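Ticket 1272 - Zusteo salon hairdryer cutting out on high heat
Opened: October 19, 2019
Status: Monitoring

Fault reported
Dryer at styling station 2 shuts off during blow-dry work on long hair. Restarts by itself after a wait. Low heat not affected. Salon is using the Otik spare for bridal and evening bookings.

Checks
Socket tested with the Otik dryer, no fault. Cable flexed along its full length with the dryer on low, no change. Rear filter removed: grey lint over most of the mesh, sticky with hairspray. Filter washed, dried overnight and refitted.

Retest on high heat with the concentrator nozzle fitted: cut out after 200 seconds. Retest without nozzle: ran for 1000 seconds, no cut-out.

Cause
Nozzle is from a Pietrzak set and is narrower than the Zusteo part. Airflow drops, the thermal cut-out trips. The blocked filter made it worse but was not the whole fault.

Action
Pietrzak nozzle withdrawn. Correct nozzle ordered through Nakier. Until it arrives, use the dryer without a nozzle, or the Otik for smooth finishes. Filter to be brushed out at close of day - not rinsed under the tap while still on the dryer.

Open points
Nakier lists two nozzles for this model, and the order confirmation does not say which is being sent. Asked for the part number, no reply yet. Leave ticket open until the new nozzle has been tested on high heat. Next filter change due in January. 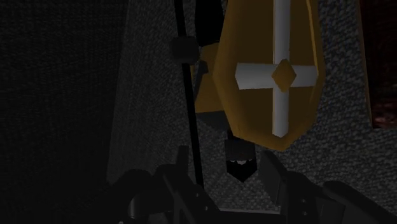 Gold shield with white cross, 3D render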